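### 3.2 The desk as people leave it

We love a bare desk as much as anyone, but our interest was in the small group of things that stays out on one. In the Tavham survey, 225 people told us what they keep within reach. The same short list came back again and again: a laptop, a mouse on its pad, a lamp, and a box for odds and ends.
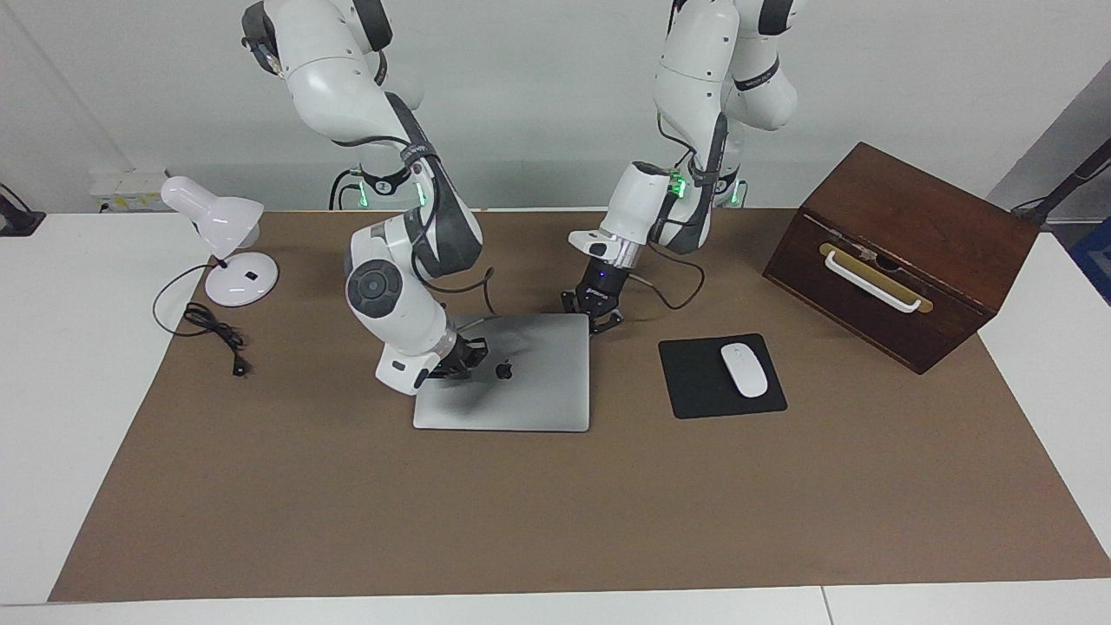
The box turned out to be the most exciting item in the survey. People wrote whole paragraphs about theirs – where it came from, what goes in it, who is allowed to open it. Karagiannis coded these answers by hand and found 16 kinds of contents, with spare keys and old receipts at the top.

The mouse pad tells a quieter story. Figure 3 shows a square black pad with a white mouse on it, beside an open laptop with a large trackpad of its own.
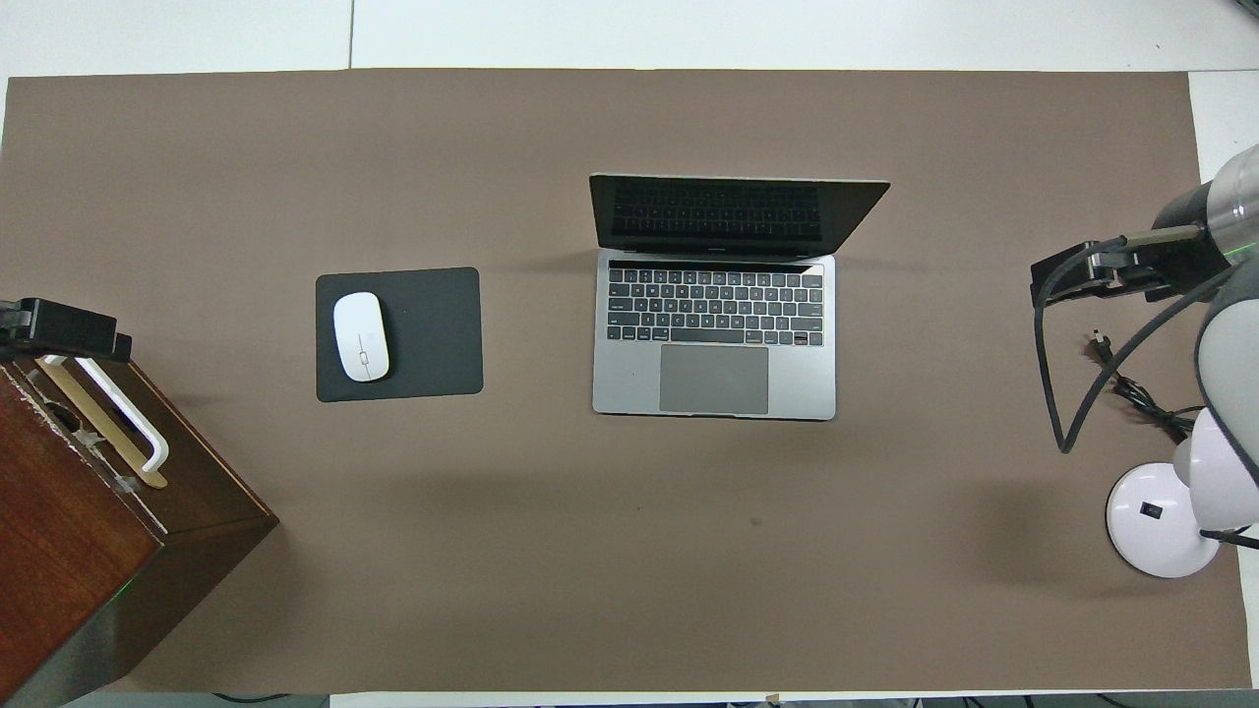

**Figure 3.** Open laptop on a brown mat, with mouse and pad to its left.

Many people who own both still reach for the mouse, and 11 of them said they carry the pad from room to room. We were delighted by this! Section 3.3 takes up these moves and compares them with the September diaries.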